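Consular help for dual nationals, is the new agreement worth anything?
Posted by Elif Naz Dönmez, August

Hello all, long post, sorry! I've been reading up on the consular access agreement between Itum and Esa, and I'd love to hear from anyone who has dealt with either foreign ministry. As I understand it, a detained traveller must be allowed a visit from their own consul within 10 days, down from 21, and I can't help feeling hopeful (my cousins travel back and forth every year). 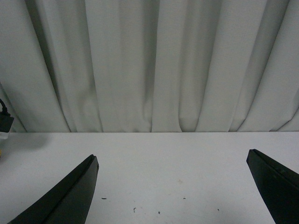
What worries me is the bit on dual nationals. It says they'll be treated "in a spirit of cooperation", and I've read that line over and over without working out what anyone is bound to do.

kassab_north
Lovely post, Elif, but I'd go easy on the hope. Kassab signed much the same thing with Esa and my uncle still waited 70 days for a visit. Without a penalty it's good manners on paper.

fellik70
I don't agree, kassab. Fellik's deal was just as vague, and our consul quoted it in every letter until the door opened. Slow, yes, but it gave her something to lean on.

kassab_north
Fair enough, though Fellik buys a lot of Esa's grain, and I reckon that helped your consul's letters along!

Elif Naz Dönmez
Thank you both, you've given me plenty to chew on. I'll write to the ministry about the wording and post whatever they send back.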